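Appel à participants : relecture de la documentation de Fluvanora

Fluvanora calcule la correction atmosphérique d'images satellite. Le guide promet une prise en main « en 10 minutes ». J'en doute, et je cherche des gens pour vérifier.

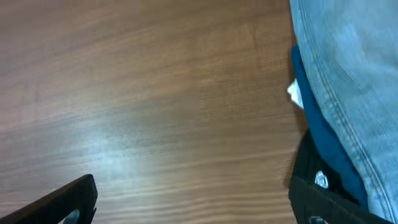
Table en bois, grain horizontal.

Il faut suivre le tutoriel ligne à ligne, sous Python, sans aide, et noter chaque endroit où ça coince — même une virgule.

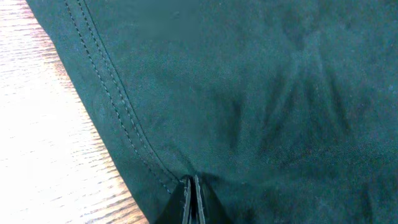
Profil

Débutants bienvenus. Les habitués de Humach, non : ils devinent trop. 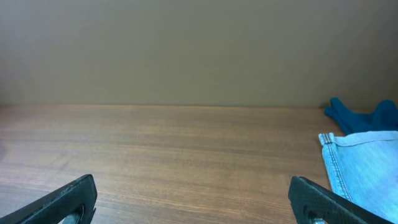 Le module de surfaces annonce 785 spectres de référence. Primo Palumbo les juge fiables, moi pas tous. Un mur beige-gris uni comme celui-ci devrait être un cas facile ; essayez donc d'en trouver l'équivalent dans le catalogue.

Indemnité : 190 euros, versés par Brasavbridge après remise des notes.

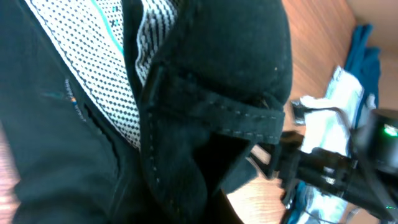
Tissu blanc à petits points noirs.

Candidatures auprès de Corrado Rinaldi avant le 2022-07-02, 200 mots maximum. Pas de lettre de motivation.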